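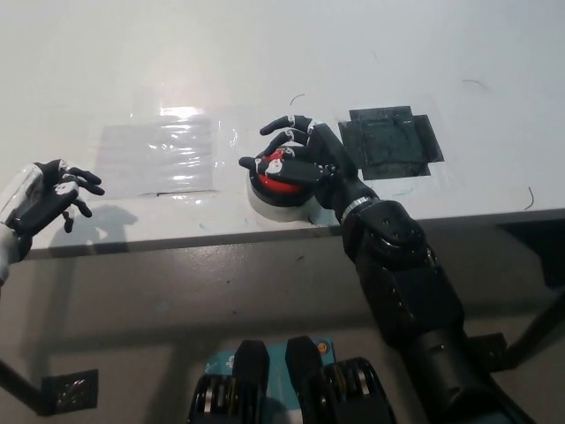 The big red button on the white tabletop, April 2025

Dimo button table – progress report for Hotgate
From: Nest Harries, Mapplebeck Activity Center
To: Lorraine Wainwright

Hi Lorraine,

You asked for something short and readable, so I've left out the minutes and the wiring notes and I'll just tell you where we've gotten to. If you do want the wiring notes, Trevor has them in a binder and would love to be asked.

The big news is that we've settled on the button. After all that back and forth over the winter about the flat pads and the lever thing, we went with the big round one with the red domed cap, on a white base. It's the one you liked at the kickoff! What won me over was the size. You can come at it with fingertips or a whole hand, or lean the side of your fist on it, and the people who come to our afternoon groups do all of those. The base is a little bit see-through, and I wasn't sure about that at first (I thought it would look cheap) but I've come around to it. It sits nicely on the white table and the red stands out a mile. Several of our regulars have low vision and the old gray pads just vanished on them.

The table itself is the plain white one. We looked at a wood-look top from the same supplier, and Barry Lightfoot made a good case for it on the grounds that it would feel more like a dining room and less like a clinic. I still think he's right about the feel. But the button showed up better against white when we put a sample of each side by side, and that settled it for me. The finish is matte, so I was hoping we'd be done with glare. We still get some shine off it under the ceiling lights, and that goes on the list for the next stretch. I'd like to try moving the table before I spend anything on lamps.

Where the button goes turned out to be the longest conversation of the whole project. We have it near the middle from left to right and up close to the front edge, so it's a short reach from a chair. Trevor wanted it farther back to leave space for cards and snacks in front. We tried it his way with the Thursday-type crowd (the coffee drinkers, you met them) and too many people had to get half out of their seats. So it came forward again, and the snacks go off to the side. I've asked everyone to leave it there until the end of the project so we can stop arguing about it.

There's a patch of black tape on the tabletop to the right of the button, a sort of rough cross made out of squares. I want to swap tape for something that wipes down properly before we hand the table over. Tape edges pick up everything. Speaking of which, I need to be firmer about wiping the top before each session. White is wonderful for contrast and merciless about hairs and bits of fluff, and scraps of clear plastic are hard to spot until the light hits them. I've put a cloth and a spray bottle on the shelf by the door and added "wipe table" to the opening list. We'll see if that does it.

On the sessions. We've run the button in two kinds of activity so far. One is the music round, where a press stops the song and whoever pressed gets to guess. The other is a story round, where a press means "my turn" and you add the next line. The music round was a hit from the first afternoon. The story round has been slower going. People are polite and they wait for each other, so there are long gaps where I'm dying to press the thing myself. Baldur Kirkegaard sat in on one and suggested we start with a story that's already gone a bit wrong, so that people want to jump in and fix it. We tried that last week and it was much livelier – the lighthouse keeper ended up married to a dentist.

Presses are being logged, as you asked. The total so far is 1323, which includes our own testing, so please don't quote it as all group members. I'll have the testing taken out for the final report. I know the number matters to your board. For me the more useful thing has been watching how people press, and Trevor and I have both been scribbling notes on that.

Money: the equipment line was almost $2000 and we're still inside it. The button and table are both paid for. What's left should cover the proper marking for the tabletop and a spare cap. The Semodport order for the spare has been slow, and I've chased it once already. I'll chase it again on my next office day. I don't expect it to hold up anything else.

Things I'd like your opinion on, whenever you have a minute:

Could we move some of what's left in the printing line over to equipment? We've hardly printed anything, and a second button would let us run the story round with a table of people who don't all want to reach for the same one.

Would you be okay with the final report being a visit plus a few pages, instead of the long form? I think you'd get more out of an hour at the table.

Next up is the position of the table under the lights, then the new marking, then two more afternoons with the story round before I write anything definite about it. Barry has offered to keep the log while I'm away and I've shown him where it lives.

Thanks again for being so patient with us over the winter.

Nest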